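Home Economics for People Who Rent
Unit 4: Wood Surfaces and the Things We Do to Them
Handout posted 8/21/23. Replaces the July version, which had the oil and wax sections in the wrong order and cost at least one cutting board its dignity.

Reading before class: the Randcombe packet, pages on finishes. Skip the poem.

1. What a finish is for

Wood moves. It takes in water from the air, swells across the grain, gives the water back, and shrinks. A finish slows this down. It does not stop it, whatever the can says. If your drawers stick in July and slide in winter, you have seen the whole lecture already and may use the time to sit quietly.

Two families to know for this course:

Film finishes (varnish, lacquer, shellac) sit on top of the wood and harden. They keep spills out well until they get scratched, after which water creeps in under the edge and you get a white or gray patch.

Soaking finishes (oils, mostly) go into the top layer of the wood. They give less protection and are much easier to repair, a trade most of us would take if we had been asked before we bought the table.

Wax is its own thing. It looks lovely and protects against almost nothing. Think of it as a nice shirt.

2. Reading the grain

Before you sand anything, find out which way the grain runs. On a straight-grained board this takes two seconds. On a board with knots and swirls, sand lightly, look, and change your mind as needed.

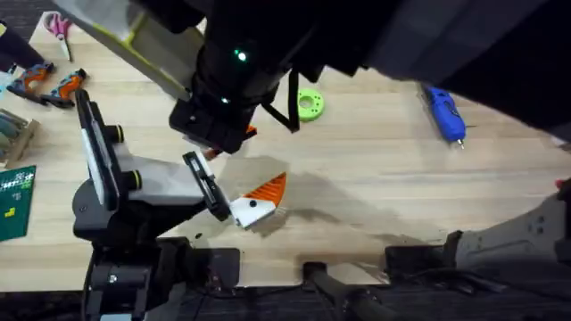
Fig. 4.1. A light wooden tabletop with straight grain.

Sand along the grain. Scratches that run with it hide among the lines already there. Scratches across it stay perfectly invisible until you put the finish on, and then they introduce themselves to your guests. Pale wood is forgiving about dust and fingerprints and unforgiving about red wine, which is a poor arrangement for a dinner table.

Start with 60 grit only if the surface is truly bad. Everyone starts with 60 grit. Everyone then spends the afternoon taking out the scratches left by it.

3. The ring problem

White ring: moisture caught in the film. Often fades if left alone for a few days. Try that first, as it is free and requires no talent.

Black ring: water has reached the wood itself and reacted with iron, or with the tannins in the wood, or both. Oxalic acid wood bleach can lift it. Gloves, eye protection, open window, and read the label all the way to the bottom.

Mayonnaise, which your aunt will suggest, is oil with ambitions. It sometimes works on white rings. So does plain oil, with less smell.

4. Oily rags

The one serious paragraph in this unit. Rags wet with linseed oil heat up as they dry and can catch fire on their own if left in a heap. Spread them flat outdoors to dry, away from anything that burns, or put them under water in a metal can with a lid. Do not ball them up and throw them in the kitchen trash. This will be on the final.

For next time

Bring one scrap of unfinished wood, any kind, big enough to hold on to. Read the Tokach sheet on glue. Lab fee is still unpaid by several of you, and you know where the envelope is.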